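How many demos before a two-arm policy stops fumbling cardboard?

Leonie Steinbach

Hi all, first post here so go easy on me. I'm recording teleop demos for a bimanual task – one arm holds a piece of cardboard upright, the other comes in and takes the far edge, and later on I want them to do something useful with the string that goes through the hole. I have 149 episodes so far and the trained policy is, well, not great. It gets the first grip most of the time. Then the second arm drifts in and either stops short or shoves the sheet over.

I reset everything by hand between episodes and I've been pretty strict about putting the cardboard pieces back in the same spots. One camera on each wrist, plus a fixed one looking down at the table. Should I just keep going to 200 and retrain, or is something wrong with the way I'm collecting?

Efua Quaye

Being strict about the reset is probably what's hurting you! I did the same thing with my first set (folding mailers for Cloddale, don't ask) and the arms learned one exact table and nothing else. As soon as a piece was a thumb's width to the left, they grabbed air.

What worked for me was planning the variation before I sat down to record. I wrote a little list of starting layouts on paper and went through it, and I threw in a fresh piece of cardboard every so often so the bends weren't always the same. I also stopped deleting the episodes where I nearly lost the sheet and caught it again. Those taught the policy how to recover, and I wish I'd kept more of them.

The handover is the slow bit to get right. Hold the sheet steady with the first gripper, bring the second one in from the side, and pause a beat before you close it. If you rush that part your demos all look different in the one place where they should look alike.

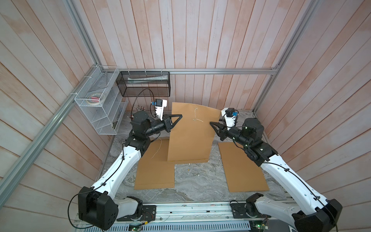 Things I'd check before recording more

Play back 3 of your good episodes using only the wrist views. If you can't tell where the edge is, the policy can't either. Then look at the string. A thin white string over a marbled gray top is hard to pick out, and I'd swap it for a dark one if your task allows it. And leave the flat pieces lying around in some episodes and clear them away in others, so it doesn't start using them as landmarks.

I'd do 100 new ones with varied starts and train on those plus your old set. Then train on the new ones alone and compare.

Mulugeta Abdella

More data. Worked for me.

Pascal Hollmann

Agree with Efua on the layouts. One more thing, check that your camera and arm timestamps line up. Mine were off by a few frames for most of October and it looked exactly like what you describe, second arm stopping short. Retraining didn't help until I fixed the logging and recorded again.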